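So the topic I ended up with was hallways. My first idea was kitchens, but half the class picked kitchens, and Monday mornings I'm usually late because I can't find my other shoe, so the entryway felt a lot more personal! The question I wrote on my proposal was pretty simple: can you make a small entryway easier to live with by moving things, without buying a single new piece of furniture?
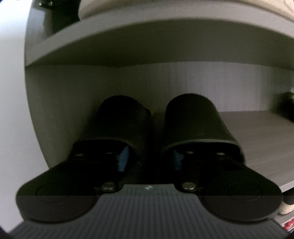 Department of Interior and Housing Studies, Koskela

I worked in one apartment, a shared place in the Tasby buildings, and I went back to it over 4 weeks in May and the end of April. My project partner was Niilo Salminen, who did most of the measuring (I hold a tape measure like a fishing rod, apparently). Our supervisor was Aarne Hirvonen.

We started with the shelving unit. It's a light gray wood-grain thing with open compartments, and the people living there had mostly been using it as a place to drop stuff on the way in. Bags, mail, a bike pump, one mitten. We took everything out and asked each person what they touch every day. Daily things went back at hand height and the seasonal things went up or down. We also left one compartment with no job at all, and that was my favorite decision of the whole project. People always come home with something in their hands, and it has to land somewhere.

The Troston guide we read in class says you should label every shelf. We tried it, and the labels lasted two days before somebody peeled them off. I'm counting that as a result!

Then the shoes. Shoes were the part everybody complained about in the interviews, mostly about tripping over them in the dark. Niilo wanted them all inside the unit, heels out, and I wanted them on the floor by the rug where you step out of them anyway. We tried his way for a week and mine for a week. In his week the shelf looked great on the first evening and then the shoes crept back out. In mine they stayed more or less put, though "in a row" turned out to mean different things to different people. 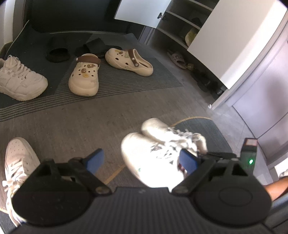 Figure 2. White sneakers by the entryway rug.

For the write-up we had a limit of 4000 words and I used 3390, and Niilo says at least half of those are about shoes. Fair enough. If I did it again I'd interview people separately, because when they all sat at the table together the loudest one answered for everybody. I'd also start in winter, when there are boots and wet coats to deal with. Our storage sketches and the interview questions are in the Ilodetti folder with the other groups' work.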